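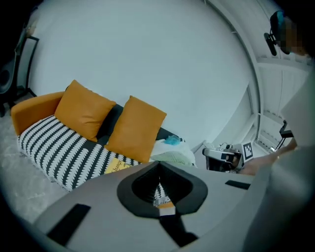 What can a household do with sofa throws and cushions it no longer wants? Bring them to the textile exchange in Hovgate, which takes clean pieces all through June and gives them to other homes in the town.

News > Local > Home and Living

Sofa textiles find new homes in Hovgate
By Lorenz Wallner
June, 4:15 p.m.

The textile exchange in Hovgate has opened its doors again for the month of June, and this year it accepts only things which belong on a sofa or an armchair: throws, cushions, cushion covers and light blankets. Clothes and curtains are not taken this time.

The exchange is organized by the neighborhood group Gemimano, which started it in 2007 in a former shoe shop on Keogh Street. Last year 1242 pieces were handed in, and almost all of them were collected by new owners before the end of the month. For this year the group hopes to reach 3000, with the help of a second collection point in the Banivo building next to the bus station.

The rules are simple. Every visitor may bring as many pieces as he or she wants, but can take home only 2 on the same visit. The pieces must be washed and completely dry. Cushions should be closed on all sides, and the filling must not come out. A throw with a small hole is accepted if the hole is marked with a safety pin, so that the next owner can find it and repair it.

On the opening afternoon the line reached to the corner of the street. Patterned throws went first, mainly the ones in black and white, and after one hour there was only a small pile of them left. Cushions in strong colors, like orange and mustard, were also asked for very often. Many people told that they do not want to buy a new sofa, but they want that the old one looks different.

One mother came with two bags of blankets from the time when her children were small. She left with a white throw for the reading corner in her living room, where the family keeps its books on the seat more often than on the shelf. Her old sofa is dark gray, she explained, and in the winter months it makes the whole room dark.

Gemimano also shows in a short lesson how to put a throw on a seat so that it stays in its place. The fabric is pushed deep into the gap behind the seat, and the front side hangs down freely. The lesson takes place every afternoon at 3 p.m. and costs nothing.

Both collection points are open from 2 p.m. until 6 p.m. Larger deliveries, for example from guest houses, should be announced at the Keogh Street shop one day before. Pieces that are left at the end of June will be kept there until the next exchange.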